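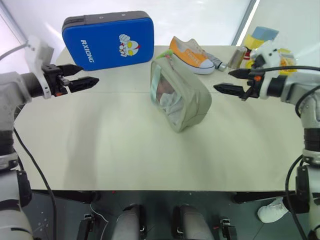
Nestor Pangilinan wrote to us in January wanting to know why a school club would bother with two arms when, as he put it, most people would be delighted to get one of them to behave, and whether the children wouldn't learn more from building a buggy. It was a good letter and it deserved a longer answer than it got, so we have borrowed his question to begin this page, and we hope he will forgive us.

The short answer is that try as you might, you can't zip up a pencil case with one hand. You can pin it against your tummy, or hold the end in your teeth (we have had demonstrations of both), but sooner or later you want a second hand to keep hold of one thing while the first gets on with another. Our members worked that out long before we teachers did, and very nearly everything the club does nowadays has grown from it.

About the Two Hands Club

We are the after-school robotics club at Nekmont School, and we have been meeting in Room 449 for long enough now that people have stopped calling it the old textiles room. There are 66 of us on the register this year, from the youngest pupils right up to those in their last year. We don't all come at once, thank goodness! The younger group arrives straight after lessons and goes home at half past four, and the older group stays on until six, with a muddled and rather cheerful quarter of an hour in the middle when one lot is packing up and the other lot is eating toast.

The club began with buggies, as it happens, so Nestor and our founders would have got on very well. We had a line of black tape on the floor and a box of little wheeled things that followed it, or followed it as far as the radiator. Everybody enjoyed it, but by the second winter the older ones were getting restless and had started asking for a robot that could do a job. A proper job, they said, something you'd otherwise have to do yourself. We asked them to go home and write down jobs, and the lists that came back were nearly all about tidying. Bags, shoes, pens, whatever is on the kitchen table when somebody wants to lay it for tea.

So that is what we do. We teach a pair of robot arms to deal with the ordinary stuff on a table.

What happens at a session

A new member's first job is to watch, and their second job is to tell somebody else how to do something with their hands behind their back. We call this Parrots. One person gives orders, the other person carries them out exactly, and nobody is allowed to be helpful. It sounds like a party game and it is pretty much that, but it gets across very quickly how much we leave out when we say "pick up the shoe". Which end? From above or from the side? How hard do you squeeze, and what do you do if it rolls over? The parents who come to our open evening always think they will be good at Parrots. We do love the open evening.

After that, members move on to the arms, in small teams. One person has charge of the table and decides what goes where, one person runs the arms, one keeps the notebook, and one stands by the stop button and does nothing else whatever. That last job isn't a punishment, though it gets treated as one for the first few weeks. We rotate it, and the older members will tell you that you notice more from beside the button than from anywhere else, having nothing to do but look.

The notebook matters a great deal to us. Every attempt goes in, and a failed one gets the same amount of space as a good one. At the end of last year the older group had filled in 434 attempts between them, a fair number of which say only "missed" and then, underneath in different handwriting, "missed how?" We are fond of that second line. It was Dexter Galang's habit to add it when he first ran the older group, and it has rather become the motto of the place, to the point that it was iced on a cake.

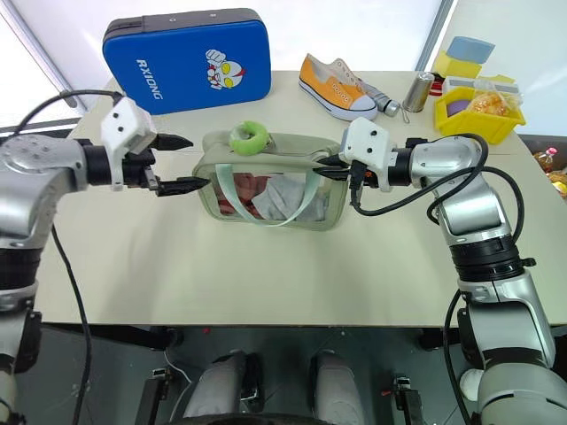

Soft things are what we've been stuck on this term, and happily stuck, I should say. A cup is a cup wherever you put it down, and a sponge block more or less keeps its shape, so our teams get the hang of those in a few sessions and begin to feel rather grand. Then somebody hands them cloth. The see-through bag in the middle of the table, with folded fabric inside it and that mint-green strap lying in a loose curve across the front, is just the sort of thing that brings them back down to earth, for there are at least half a dozen sensible ways to begin and the team has to agree on one. Do you go for the edge or for the strap? Should the left gripper steady it while the right one does the work, or the other way about? One of our youngest members thinks you should always start with whichever bit is being most annoying, and she has not been proved wrong so far.

We keep other things on the table as well, because a real table is never clear. The canvas shoe is a great favourite. So is the blue pencil case with the hero on it, which the younger group greets by name as though it had come in for registration, although they have never settled between themselves what the name is. If you are clearing out at home and come across something with a strap, a zip, a lid or an awkward shape, please do think of us. Nothing sharp, nothing breakable, and please, after last spring, nothing with glitter.

Who looks after the club

Dexter started the older group and still runs it. He teaches maths in the daytime, and is the calm one. I look after the younger group and write all the letters, which is why they go on a bit. We also have a handful of helpers from among the families, and past members who come back in the holidays, take one look at what we are doing and tell us it was much harder in their day.

We have one rule for grown-ups in Room 449, and it is that you must ask before you touch anything a team is working on. It is surprisingly hard to keep. When you can see perfectly well that the strap has caught under the bag, every part of you wants to reach over and free it, and we have all done it, and we have all been told off by an eleven-year-old with a notebook.

The Trilau

Each summer we enter the Trilau, a day for school clubs held in the sports hall at Gatchalian. It is a friendly sort of competition. Every school is given a table of everyday things it hasn't met before and has a morning to get its robot sorting them, and in the afternoon the judges walk round and talk to the teams. There are marks for how much gets tidied and a great many more for how well you can explain what went wrong, and that suits us down to the ground.

We first went along with a borrowed gazebo and no real plan. Last time we finished on 449 points, and yes, everyone noticed that this was the same as our room number, and no, it was not fixed, however many times Tornia School ask us about it. Tornia came above us. They usually do. They are also the people who lent us a cable at ten minutes to nine when ours had been left on the kitchen side at home, and their members and ours now visit one another each spring for an afternoon of Parrots, which gets very loud.

What we hope members take away

Some of ours have gone on to study engineering and it is lovely when they write and tell us. Plenty more have gone on to be nurses and joiners and one very good baker, and we're every bit as pleased about those. You don't need to be top of the class in maths to join, and you don't need to have done any programming. It helps if you can bear to try the same small thing a good many times over, and if you can't bear it yet, you'll be in excellent company, and there will be toast.

I ought to say something about cost too, as families are sometimes too polite to ask. There is no charge for coming to the club. We ask for a small sum towards the coach for the Trilau, and if that is difficult then a quiet word with me or Dexter is all that's needed and it won't be mentioned again.

Coming to see us

Visitors are very welcome, at any age, and that includes grandparents. Come in by the main entrance, sign the book, and go up the stairs past the library until you hear us. The best time is four o'clock if you would like to see the younger group, or just after five for the older one, when they have usually settled down to work. Please wear shoes you don't mind having admired, as members are always on the look-out for interesting laces.

If you'd like your child to join, send a note to the school office marked Two Hands Club, Room 449, and I'll write back with the next free place. We do run a waiting list for the younger group, but it moves along quicker than you might expect. And Nestor, if you are reading, the buggies are still in the cupboard and the line is still on the floor, so do come and have a go.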